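Notebook, cell 2, October, started 9:40

Task for this period is still "tidy the sponges". Colleagues at Prarnley asked again if the Pridwood cell can do a small household chore from beginning to end without a person touching anything. My answer for now is: parts of the chore, yes. The full chore, I would not promise.

We have now 1,117 demonstrations recorded by hand. The plan says 2,000 before the next training, but I trained one policy early because I wanted to see where it is weak. Software is Vemidura, the same version as last month.

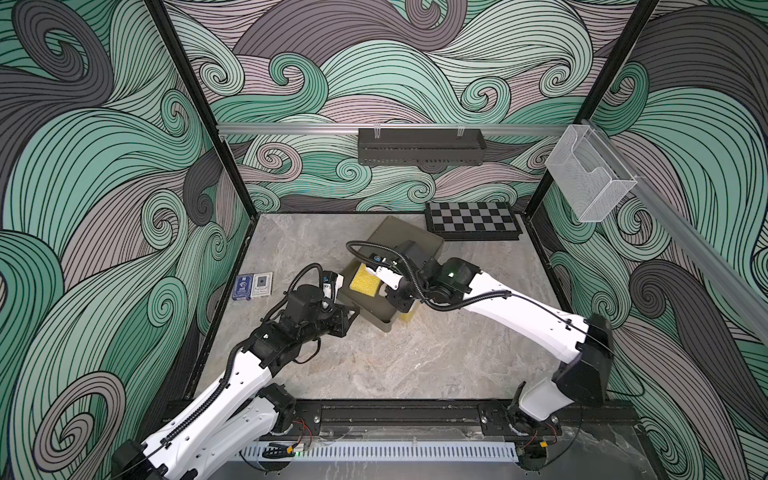 Right arm with the yellow sponge in the olive tray, left arm at the tray also.

Sponges are kind objects for a gripper. If the fingers close a little wrong, the sponge accepts it. I think this makes our numbers look better than they should. A plate or a glass would not forgive in this way, so please do not copy the sponge result to the kitchen proposal without a remark.

Drawers are the other half of the work. The knob is small and round, and the gripper must come straight to it. If it comes from the side, the whole box turns on the table and then the camera view is different from training.
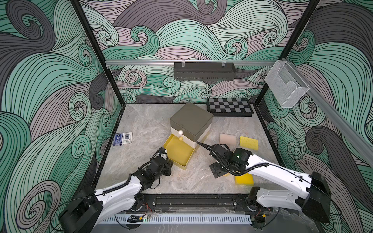 I made 8 trials with the drawer this morning. In 4 of them the policy finished alone. In the others I stopped it, two times because the box moved too far and two times because the arm waited and did nothing. The waiting is for me the bigger problem. A person who is unsure tries something small. The policy stays in the air until I press stop.

Mokgethi suggested a heavier box. It would help the score, but at home the small boxes are also light, so I prefer to keep this one. 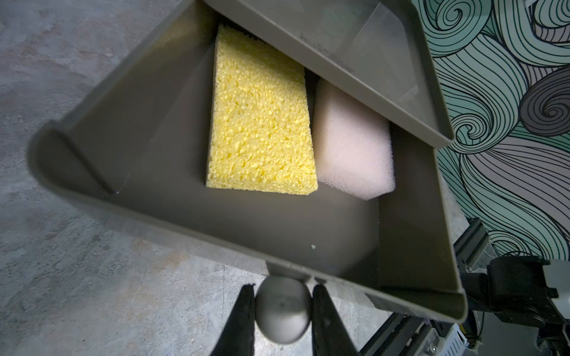

About speed: I do the same chore with one hand in a few seconds, and the arms need more than a minute. For night work this can be acceptable. For a shop floor, not yet.

To do:
- record more drawer approaches from the left
- stop automatically if the arm waits too long
- ask Prarnley what they count as "finished", drawer closed or only sponges inside
- check the screws of the gripper fingers before the afternoon session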